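Planning for Equipment: notes to go with session 5
Gilmar Andrade, updated 08/03/2021

Hello again, and thank you for all the questions last time (I've tried to work most of them in). We left off with the Brekwood case, a small home-help project that wants a robot with two arms and has, as ever, rather less money than it would like. Before anyone rings a supplier, I'd like you to price the practice stage, done in simulation, where a mistake costs you an afternoon and not a wrist joint.

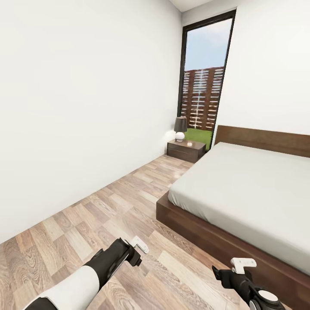 So your first budget line is computer time and room models, and people always forget it! Kater and Achari have both quoted for the models, and you'll find the quotes in the reading pack. Set aside about 2000 for this line and keep it apart from the hardware, please, or it will quietly vanish into the cost of the arms.

Grippers come next, and here I do go on a bit, I know. Fingers are small things on a quote, but their shape and how wide they open settle which jobs you can plan for at all. Write the list of objects first, with the thickness of each one, and only then look at the Skineo price sheet.
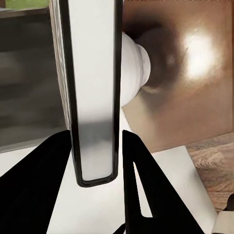
Reading time: 6 minutes

For next session, bring a one-page budget with a line for spare fingers and another for staff training. If you're stuck, my door (room 101) is usually open, and there's nearly always tea. Final plans are due in November.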